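Subject: Re: [brerkness-allotments] Runner beans - has anyone tried Akari?
List: Brerkness Growers

> Has anybody on the list grown Akari? I've been given a packet and the
> back of it is all in very small print. I usually do Standivwood because
> my mother did, but they went stringy on me last year and half of them
> ended up on the heap. Also wondering if it's too late to sow, as I'm
> only just getting the bed cleared. Plot 20, top end, full wind.

Oh, I have, and I'm so glad you asked! I grew Akari for the first time last summer alongside a short row of Standivwood, same bed, same muck, same poles, and I've been wanting to bore somebody with it ever since.

First, it isn't too late. I sowed mine straight into the ground in the first half of June and was picking in August. If your soil is still claggy up there, start them in loo roll tubes in a cold frame and move them out when they've got two proper leaves. They sulk for a few days and then they're off. Mine were over the tops of the poles before I'd got round to tying in the last of them, and I had to stand on a bucket to pinch them out (don't do this in the wind, the bucket goes).

The flowers are a lovely soft pink, much paler than Standivwood, and the bees were all over them. Pods are shorter and flatter. I'd say pick at the length of your hand and no longer. I left some a week when I was away and even those were all right if you ran a knife down the sides, whereas the Standivwood from the same week were like rope.

For the top end I would go for a wigwam instead of a double row. A double row catches the wind like a sail, and I lost a whole one in a July gale on my old plot and found a pole in the brook. Push the poles in a good foot, tie them twice, and water at the bottom in the evening. A thick mulch of half-rotted grass is a great help too.

I save my own seed now, from pods left to go brown and rattly. I ended up with 733 beans, spread out on trays all over the spare room, so if you or anyone else would like 20 to try, just shout and I'll leave an envelope in the hut.
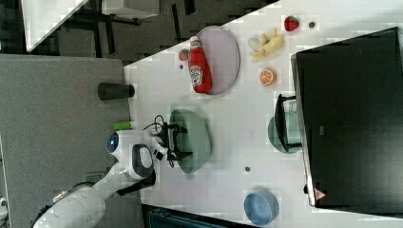

As for eating them, I'm a complete convert to having them nearly cold. Boil them for four minutes, drain, then straight into a bowl with oil, a squashed clove of garlic and plenty of black pepper, and leave them alone until lunch. They look wonderful heaped on a big oval plate, and a pale sage green one like the smaller of those two sets them off beautifully. The ketchup lying across the lavender-grey one puts me in mind of how my household takes its beans, and I've given up arguing, because with the older, coarser pods it's really very good!

If you get a glut, try the Mushi pickle recipe that went round the list last autumn. I halved the sugar and added mustard seed, and it kept right through to spring.

Do let us know how they get on up there. And shake that packet out properly, a couple of mine were stuck in the fold.

Plot 2, by the water tank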